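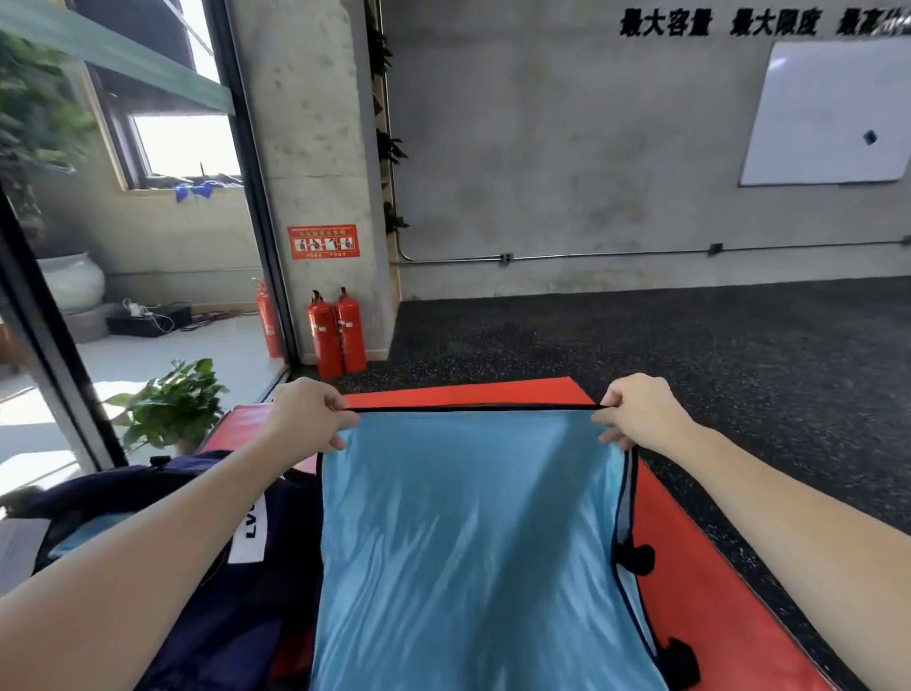 Getting the Bibs Back in the Bag: A Project Report on Our Training Room Kit

Sports Facilities module, Skarutcombe project group
Written by Gifty Ayaaba, with Nest Gough and Ertuğrul Keskin

What we wanted to find out

I play on the Sunday team, so I already had strong feelings about bibs before this project started! Every session ends the same way. Everyone pulls theirs off over their head, throws it at the nearest bag and heads for the door, and the next group gets to dig through a ball of mesh and elastic. Our supervisor, Müzeyyen Gezer, told us to pick a small problem and really stay with it, so we picked that one.

The question we wrote on our proposal was: does folding the bibs before they go in the bag save time for the people who take them out? We also wanted to know which fold works best, and whether anyone would keep doing it once we stopped standing there.

The room and the kit

We did all of our packing in the training room, down on the rubber floor near the concrete wall. It's a plain room with good hard ground to kneel on (bring something for your knees, I'm serious), and the floor doesn't let anything slide, which helps more than I expected when you're trying to pull a zipper around a corner.

The bibs are light blue mesh with black trim. They go in the big navy duffel with the carrying handles. We kept the red bag in the test for the bulky stuff, and its big light blue flap takes two hands, one on each corner, if you want to lift it evenly. I tried one hand for the first couple of sessions and kept having to go back for the other corner.

How we did it

We ran 11 packing sessions and folded 473 bibs altogether, counting each one every time it was folded. Ertuğrul kept the tally on paper. Nest and I did most of the folding, and we swapped halfway through so neither of us got too much faster than the other.

We tested three ways of packing:

Stuffing. No fold at all, which is what the team does now.

The Tinen roll. Named after the cafe where Nest came up with it. You lay the bib flat, turn the sides in and roll from the hem up to the neck.

The Orberg fold. This one is just a fold across the middle, with the neck opening at the top and the hem flat underneath, then the side straps tucked in and one more fold. We practiced it on the red mat because it's easier to get the mesh to lie flat on something padded.

After each session, two people from another group took the bibs out one at a time and handed them to players, and we timed that part. Nurhan Karabulut lent us her stopwatch and also did a lot of the handing out, so thank you, Nurhan.

What went wrong

The straps! I'd planned for the mesh being slippery, and I hadn't thought at all about the short elastic straps on the sides. If one sticks out, it hooks the bib next to it and you end up pulling out a chain. We threw away the first session's timings because of this and started tucking the straps in on purpose.

The roll had its own problem. Rolled bibs look great for the first minute, and then somebody moves the bag and they all come undone — you're back to stuffing, only slower.
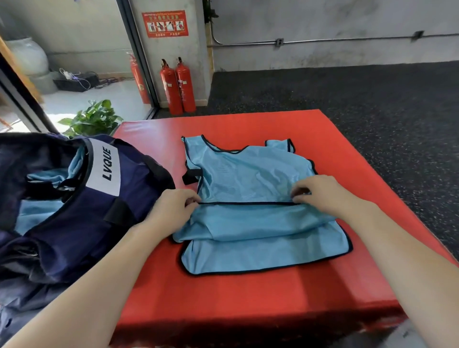 What we found

Stuffing is the fastest way to pack by a mile, and I won't pretend otherwise. Taking out is where it loses. Our total handing-out time for the stuffed bags was 1,577 seconds, and for the Orberg fold, over the same number of bibs, it was 1,379. That's a smaller gap than I'd hoped for. Nest thinks it would be bigger with a full squad waiting, and I think she's probably right, but we didn't test it.

Most players said they liked getting a bib that wasn't inside out. We didn't put that on our question sheet, which was a mistake.

If we did it again

I'd time the packing and the unpacking with the same people. I'd also have each player fold their own bib before leaving, and see how many are still doing it in June. Ertuğrul wants to try it with the bags left open on the floor during training so people can drop theirs straight in. His notes and the full timing sheets are in the folder we handed in with this report.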